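Sorting as play: two baskets, two blocks
Speaker notes, Istthorpe early years evening, 23/07/2025
Slot: 30 minutes, then questions. Handouts are by the door.

OPENING (keep it quick)
Say hello, thank Ulla Suominen for the invitation. Ask who has a basket at home with "just bits" in it. Hands up. Lovely, that's nearly everyone, that's the talk!

My point tonight is that sorting is one of the best games going and you need hardly anything for it. A couple of baskets, a couple of blocks, a clear table. I've been doing this for 16 years and I still get a thrill when a child stops, looks at the block in their hand and changes their mind.

SLIDE 2 — The starting set-up
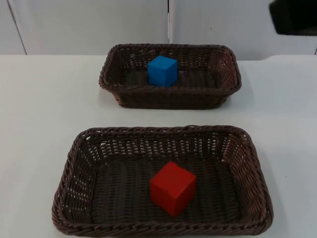
Blue block in the far basket, red block in the near one.

Let people look for a moment before talking. Then:
Plain white table. I can't say enough good things about a plain table. Strong colours sing on it, and so does dark wicker.
One block to a basket to begin with. The baskets match in colour and weave, so the block is what tells you which is which.
Ask the room: where would a yellow block go? Wait. Somebody always says "a third basket" and somebody always says "with the red", and both are brilliant answers. Let them argue a bit.

Tell the Rissanen nursery story here (the girl who sorted by "friends", and would explain every friendship at length). Two minutes at most, I always run over on this one.

WHY WICKER
Pass round the sample basket from my bag. Get people to run a thumb along the rim.
Plastic tubs work fine, please don't go home and throw yours out. But wicker gives little hands so much more to find out — bumps, ridges, holes to peer through. Low sides as well, so a child can see in and reach in without tipping the lot over.
Check for loose ends before every session. Snip them, and if a rim is coming undone, retire the basket.

SLIDE 3 — Look at that edge

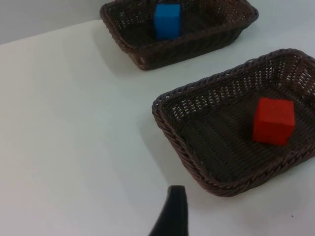 Rope-like braid on the rims, open weave in the walls and floor.

Point out the small gaps with the white of the table showing through. Children love these. Vilho Väisänen does a whole session on "what can you see through the holes" and I've pinched it more than once.
Baskets set at a slant here, and I'm all for it. Neat rows look like a test. A slant looks like somebody is playing.

MOVING IT ON
Once the first game is easy, try these in any order:
Swap the blocks over and say nothing. See who notices.
Cover one basket with a tea towel and ask what's under it.
Give out 7 more blocks in mixed colours and leave the rule up to them.
Bring in things that aren't blocks at all: pegs, socks, a lemon.
If they want to put everything in one basket, then everything goes in one basket. Enjoy it!

TIDYING UP
Same game again, really. Put the baskets on the floor and tidy by colour, or by "big enough to trip Grandad". In March we had a group who wouldn't go home until the blues were finished.

QUESTIONS I USUALLY GET
Ages? I start whenever they're past putting everything in their mouths. Pick blocks too big to swallow whatever the age.
How many blocks should I buy? Start with what you've got. My own tub holds 50 and most of them never come out.
What about a child who only wants to carry the basket about? Let them carry it. Add a block and see what happens.

Finish by inviting people up to the front table to have a go. Sign-up sheet for the next evening is next to the tea urn.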